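Starnstead Household Linen Vocabulary
Data card, version 2

Summary

The Starnstead Household Linen Vocabulary is a list of 992 terms used in the sale, laundering and repair of household linen. It was compiled by the Odalell Archive from trade catalogs, laundry ledgers and mending guides. Each entry gives the term, a short definition, the language of the source, and the document in which the term was first recorded by the compilers.

Files

terms.csv – one row per term
sources.csv – one row per source document
changes.txt – corrections made after version 1

The two tables are joined on the column source_id. All files are encoded in UTF-8. Fields that contain commas are enclosed in double quotation marks.

Compilation

Terms were copied by hand from the printed sources and entered in the spelling of the original. Variant spellings are kept as separate rows and linked through the column see_also. Definitions were written by Vasilică Buzatu and reviewed by Florin Tănase. Where the two disagreed, both readings are given, separated by a semicolon.

The sources cover 6 languages. Terms for bed linen are the most fully treated. Terms for table linen were taken mainly from the Skekarent catalogs and reflect the usage of a single seller.

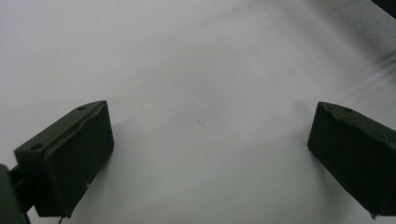 Photo: Odalell Archive

Known limitations

Color names should be used with care. The words "white," "bleached" and "half-bleached" were applied loosely in the catalogs, and the definitions record the seller's wording only. Measurements remain in the units of the source and have not been converted.

In 8 rows the column first_recorded is blank. The ledgers concerned have lost their title pages, and no date could be assigned.

Maintenance

Corrections are accepted throughout the year and published each June. Please quote the term_id and, where possible, the page of the source.

Version 2 was released on Sunday, March 8, 2020. Users of version 1 should replace both tables – the source numbers have changed.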